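Data notebook, laundry station
July 16, 2023

Started on the washing machine set for Kudimham today. The target is 400 usable runs of the loading task, and I want them all labeled before the Corkomthorpe people come asking for them (they will, they always do). Red load, tan-rimmed basket, both arms.

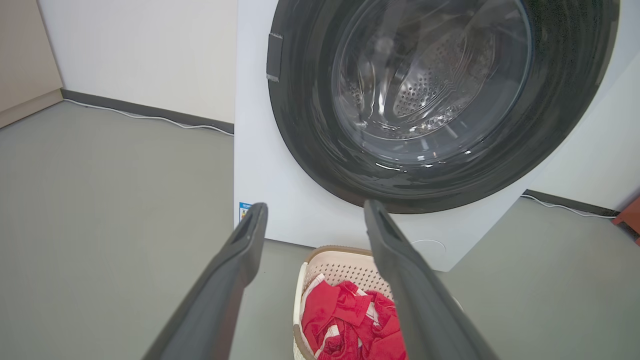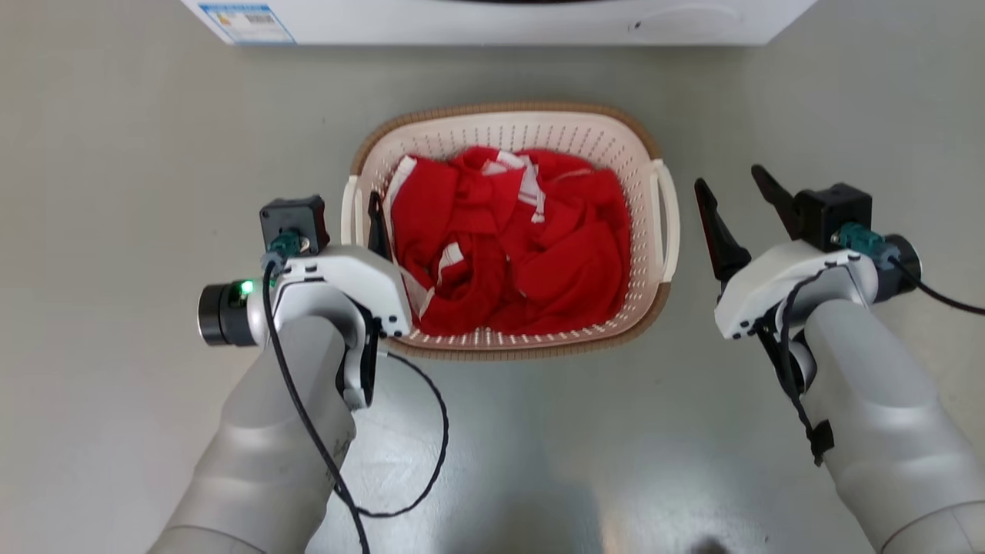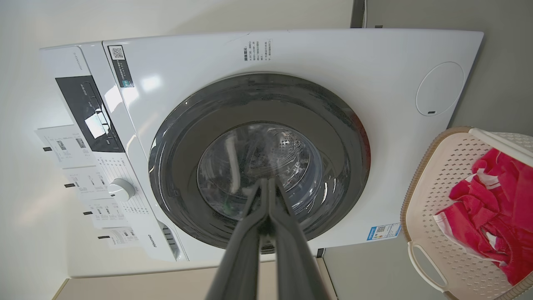
So, the main thing I want to get down while I still remember it: the start pose matters way more than I thought. Last December we began every single run from the same tidy arm position, and the policy that came out of Trindade was lovely as long as you put everything exactly where it expected. Move the basket a hand's width and it reached for thin air! So this time I'm changing the start on purpose. Basket a bit left, basket a bit right, basket turned, arms high, arms low. It slows me down and it makes the log messier, but I'd much sooner have messy now than another week of staring at plots.

Second thing, the cloth. I keep catching myself fluffing it up nicely before each run. Bad habit! People don't arrange their dirty laundry, and a neat little mound teaches the model that there's always a corner sticking up to grab. New rule for me and for whoever takes over: tip it out, shove it back in, hands off. If it lands in a hard lump, then it's a hard lump and you teleoperate through it.

I also changed how I cut the episodes. The old Barneck script ended a run the moment the gripper opened over the drum, and that threw away the part I care about, where a sleeve stays hooked over the edge and you have to go back and poke it in. I now keep recording until the arms are back out of the way. Files get longer, fine, disk is cheap. What I haven't sorted out is whether the poking should be its own label or just part of "load". I'm leaning toward its own label (call it "tuck" for now) but I can be talked out of it.

Did 20 practice runs before saving anything, mainly to get my hands used to the leader arms again. Threw all of them away. My left hand is still much clumsier than my right and it shows in the trajectories, these little wobbles right before a grasp. I don't want to smooth them out in post, I want to get better at it. If anyone else has a spare afternoon, please come and drive for a while, because a set made entirely of my wobbles is going to look like me forever.

Problems, so they don't get lost:

- Wrist and head streams drifted apart by 2 frames on a few of the long runs. Restarting the recorder cleared it. No idea why yet, will check the timestamps before anything goes into the training folder.
- The success button is too easy to bump with my elbow. I marked a run as good when I'd dropped half the load. Fixed by hand in the log, but it needs a guard or a different spot.
- Failed runs: keep them! Put them in the "miss" folder with a one-line note. I know we used to delete them. Please stop deleting them.

Still want door opening and door closing as separate tasks. Mixing them in with loading made the runs so long last time that one slip at the end spoiled the whole thing. I'd like to do closing first, the motion is shorter and I can get through a lot of it in one sitting. Opening needs more thought about where the fingers go.

Next session: finish the basket-left starts, swap to the mixed load with the socks (ugh, socks), and try 2 operators trading off between runs to see if the styles clash. Also charge the headset tonight.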